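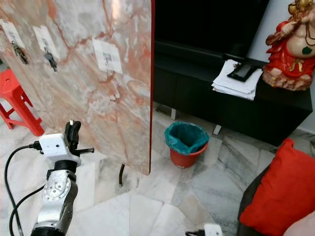

Is a stone sealer with a 16 year warranty worth paying extra for?

Posted in Kitchens and Counters, December 2022

Elspeth Lennox

We are having marble put in a small kitchen in Barnville and the stone yard is pushing a sealing package on top of the slab price. It costs $700 and they call it a "lifetime grade" treatment, although when I read the sheet the warranty runs 16 years. The product is called Meten. The salesman told me that once it is on, I can leave red wine or lemon juice on the counter overnight and wipe it off in the morning.

I have my doubts. My sister had her marble sealed by a different company and it has dull rings all over it near the sink. She was told the same story about lemon juice. When she called to complain they said the rings were "not staining" and so weren't covered.

The alternative is a bottle of Kairys from the hardware store for $33, which I would put on myself. Is there any real difference between the two? I cook a lot, I use vinegar and tomatoes most days, and I'm not going to run around with coasters. I'd also like to know if I have to decide before the install, because they say the price goes up afterward.

Calum Hepburn

Your sister's company told her the truth, just at the wrong end of the sale. Those rings are almost certainly etching. Marble is mostly calcite, and acid eats calcite. Lemon, vinegar, wine, tomato, some bathroom cleaners, they all do it, and it can start in a minute or two. A stain is something else: liquid soaks into the stone and leaves color behind. The usual penetrating sealers slow down the soaking. They sit below the surface, so the polish on top is as bare as it was before and the acid gets straight at it.

So when a salesman says you can leave lemon juice on overnight, ask him to put that in writing, with the word "etching" in it. I have asked this at three yards over the years and have yet to get it in writing from any of them.

There are coatings that do protect against etching. They form a film on top of the stone, they cost a good deal more than what you were quoted, and they can scratch or change the look. If Meten is one of those, the data sheet will say so. Get the data sheet, not the brochure. If it says "penetrating" or "impregnating" you are paying for stain resistance and a man with a rag.

As to the warranty, read the maintenance clause. The one I was handed wanted a paid inspection every year and their own brand of cleaner used the whole time, and you had to keep the receipts. Miss one and you're out. It also limited the payout to the cost of reapplying the product, so if it failed you got more of the thing that failed.

You can test the stone yourself. Ask for an offcut from your slab, or one from the same block. Leave a spoonful of water on it for 15 minutes or so. If the stone goes dark underneath, it is absorbing and will benefit from sealer. Then try the lemon on another corner and look at it sideways under a lamp. Do that again on an offcut they have treated with Meten. If they won't treat one for you, I'd take that as an answer.

For the cheap bottle: clean the counter, let it dry for a full day, wipe the sealer on, and get every bit of the extra off before it dries or you will have a haze. Follow the time on the label. Redo it when water stops beading. It's an easy afternoon job on a small kitchen.

And no, you don't have to decide before install. Penetrating sealer can go on any time the stone is clean and dry. "The price goes up afterward" is there to hurry you.

Angus Innes

We have had marble for years and never sealed it, no problems. People worry too much. Just get honed instead of polished and you won't see the marks.

Lesego Sibiya

I'd be careful with the answer above. You still get the marks on honed, they are only harder to see, and honed stone can take up oil faster than polished. Ours has a dark patch beside the stove to show for it. A baking soda poultice under plastic wrap lifted most of it after two tries.

Agree with Calum on the rest. I paid for a package like this with our last counter (Ekum, not Meten) and could not tell you what it did. The bit of leftover stone in the garage that never got any sealer looks the same as the kitchen, apart from the stove end. If you really cook with vinegar every day and won't use a board, I would ask the yard to show you some quartzite before you sign. Bring a lemon to that too, since I've seen marble sold under that name.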